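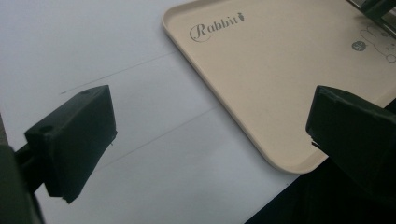 Qusai Zoubi 写道：
> 我照着列表里传的老方子养了一罐黑麦酵种，三天了，第二天猛涨一回，之后就趴着不动，闻着还有点酸臭。是不是该倒掉重来？我住 Keremton，水偏硬，不知道有没有关系。

千万别倒！第二天那一下多半是杂菌在闹腾，酵母还没排上队呢，之后安静几天再正常不过了。我自己那罐也是这样，当时差点进了下水道，幸好懒得洗罐子（真的，就是懒），又喂了几天，有天早上起来一看，顶得盖子都歪了！

水硬我觉得不碍事，Tatholm 这边的水烧一壶就结一层白垢，面包照样发。倒是氯味重的话，晾一夜再用。

我现在的喂法：留 80 克老种，加等量的水和全黑麦粉，搅到没有干粉就行，早晚各一次。厨房冷的话一天一次也够。臭味会慢慢转成酸苹果那种味道，闻到了你就知道，特别好闻。

另外，上次有人问起的 Pindville 那家磨坊，我终于去了！石磨黑麦粉颗粒粗，吸水厉害，第一次和面我照旧方子放水，结果硬得像砖坯，后来添了 2 勺才缓过来。烤出来的颜色深极了，放到第三天切片抹咸黄油，比刚出炉还香。那一炉我拿秤称过，每个面团 278 克，做小圆包正合适，大家要是用大模子就自己往上翻。

对了，Akl 那本旧烘焙册子里有个加葛缕子和糖蜜的版本，我还没试，谁做过说说糖蜜放多少？我怕太甜压住酸味。

Qusai，再喂三天，记得回来报个信，我惦记着你那罐子呢！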